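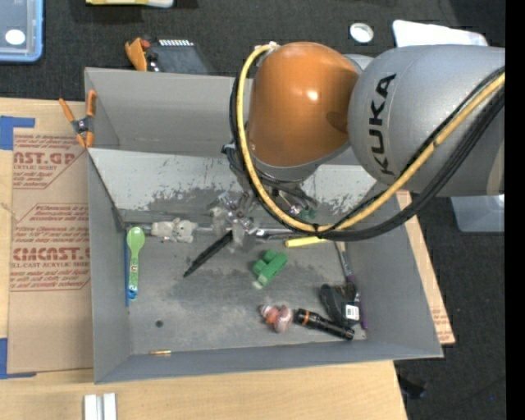
I finally caved and tried Vatmont for our shop's loyalty cards (300 of the thick matte ones, plus 1,000 flyers for the June sidewalk sale). The upload page is clunky, and it kept telling me my logo was too small until I saved it as a PDF. But wow, the cards are gorgeous! Crisp edges, a nice heavy feel, and the navy came out the way it looked on my screen, which Cimau never managed for me. The flyers are a bit thin, and 2 of the bundles had bent corners, so I emailed and they sent replacements free. Shipping cost more than I'd like. I'd still order the cards again, but for flyers I'm going back to Geraghty.

Posted May 19, 2023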